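Workshop notebook, arm table
February 2024, Wednesday evening

Present: me, Hülya Akgül for the first hour.

Carried over from January: the Rinico controller still drops its connection when two arms are enabled within a second of each other. Worked around it with a delay in the start script. The delay is set to 2,000 ms, which is ugly but has held for 223 starts according to the log. Not closing the item.

1. Cabling

Wrist lead on the Ondska arm re-routed. The old run was too short and pulled tight whenever joint 4 went past its halfway point. New lead measures 1,140 mm from wrist connector to strain relief. Straps go round the upper link only. I left the forearm free so the slack can move. Hülya would prefer a clip at the elbow as well. Agreed to try it without first and look for rubbing after a week.

Checked before power-on:
- emergency stop, both buttons
- base bolts, torque marks still lined up
- supply voltage at the terminals under load
- nothing loose within reach of the wrist

Base bolts on the Rojanasak mount had moved a quarter turn. Retightened and re-marked with paint pen. If they move again the plate comes off and gets proper spring washers.

2. Poses

Wrote new rest and approach poses for the table. The old approach pose came down too steeply and put the forearm in the way of the neighbouring arm. New one goes over in a high arch and comes down from the side. Joint limits in the Pavach config were still those of the previous gripper, so I corrected those too. Encoder offset on joint 6 now reads 2,526 counts against the stored value. Stored value updated, old file kept as .bak.

Low approach, wrist near the table:
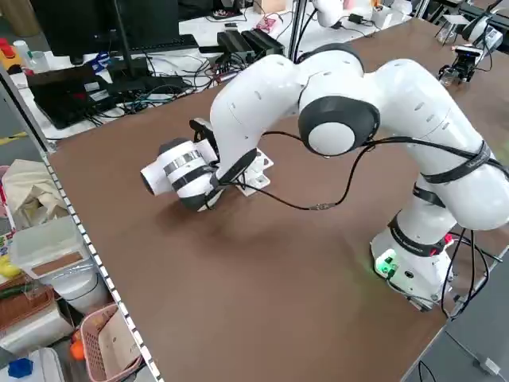
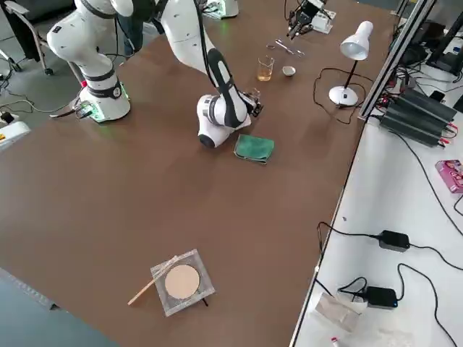

3. Still wrong

Joint 2 hums when holding a bent pose for more than a minute or two. Motor temperature stays well inside limits. I suspect the gain, Hülya suspects the mounting plate. Cheapest test is to drop the gain by a tenth and listen. Did that at the end of the evening: quieter, but the wrist now settles late. Put it back.

Gripper force reading drifts upwards over a session. Zeroing it at start is not enough. Need a second zero after warm-up, with the fingers open.

The collision check between neighbouring arms uses plain cylinders and ignores cables entirely. Increase the radius on the forearm by 30 mm until someone writes a better model.

4. Next session

Run the approach pose fifty times at half speed with the wrist lead watched by eye. Then full speed.
Order two spare wrist leads, same length.
Spring washers, M8.
Hülya to send me her version of the start script, the one that checks for a reply instead of waiting.
Label the power supplies. I traced the wrong one again today and lost twenty minutes to it.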